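Jidton Shared Workshop — Arm Build Group
Minutes, 1st January

Present: Merja Nurmi (chair), Sơn Hồ, Saoirse Dunne, Peadar Ní Mhurchú
Apologies: Senan Ní Mhurchú, who had sensibly gone to bed
Minutes: Saoirse Dunne

1. Last minutes
Accepted. Peadar asked that "argued" be changed to "discussed at length." Changed.

2. Gripper
Sơn has printed the mounting piece again, this time in the translucent filament, and the two-finger gripper is bolted on. The last mount cracked at a bolt hole. Sơn maintains the hole was at fault. He will print a spare before March.

3. Speed
Merja wants the arm held to 20 percent speed whenever anyone is at the table. Peadar proposed 50. Agreed: 20, with Peadar's disappointment noted at his request.

4. Cable sorting
The plan is still for the arm, known as Niven, to pick up loose cables and put them away, a job the members have shown no talent for. Saoirse's test script ran 70 attempts on short cords. The long ones are harder — the fingers close on one loop and the rest follows along. Merja suggested starting with plugs and adapters, which at least have sides. Agreed.

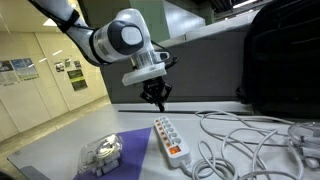
Does the gripper need to know which end of a cable it has picked up?
For putting it in a bin, it doesn't; for plugging anything in, it does, and we are leaving that until the bin works.

5. Money
300 left in the build fund. Peadar would like a second camera. Merja would like the fund to last until summer. Held over.

6. Any other business
Sơn asked who keeps moving the hex keys. Discussed at length.

Actions
Sơn: spare mount.
Saoirse: rewrite the script for plugs and adapters.
Peadar: price the camera, without ordering it.
Merja: put the speed limit in the startup file.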